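I'd been a welder for six years before anyone let me inside a double bottom, and then they gave me all of it.

The yard was called Grukholm and the hull was called 53, because a ship doesn't get a real name until somebody rich shows up with a bottle. She was going to be a ferry. In January she was a bunch of steel boxes sitting on blocks, and I was inside one of them on my back with my knees against a frame, running overhead beads and singing so the fire watch would know I was alive.

The fire watch was Panya Thammasiri. Her whole job was to sit at the manhole with an extinguisher and listen to me, and she hated my singing (fair enough). When I stopped to change rods she'd bang on the plate with a wrench, and I'd bang back, and then I'd start the song over from the top just to be a pest.

So that Friday I'm maybe 30 feet in, and I stop. I don't bang. I'm looking at a seam that was done on night shift, and it's pretty! Beautiful little ripples, like a stack of dimes. And I put my light on it sideways and there's a crack running down the middle, thin as a hair, going off into the dark toward the next frame.

Panya's banging away. I bang back, finally, and crawl out with rust down my shirt.

"Whose is it?" she says, and I say I don't know, but of course I know. Everybody has a handwriting. It was Faustino Robles, who taught me to weld, who drove me to work in his Honda the whole winter I had no license, and who had been holding his coffee with both hands lately.

The foreman, Viktória Borbély, wanted 1100 feet of seam signed off before the block got lifted. She had the sheet on a clipboard and a pen already out for me. I took the pen. I stood there clicking it like an idiot.

"Well?" she said.

I told her I needed the gouging torch and the rest of the shift. She looked at me a good long while, and then at the manhole, and then she wrote something on the sheet and folded it over so I couldn't read it.

Faustino came in at ten, early, with his lunch in a bread bag. He heard the torch going and climbed in after me, bad knees and all, and lay down on the cold plate next to mine. He didn't ask which seam. He held the light, and it shook, and I cut by it anyway.

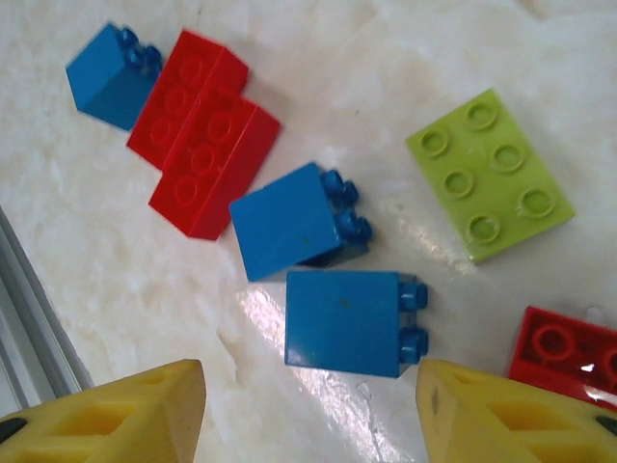
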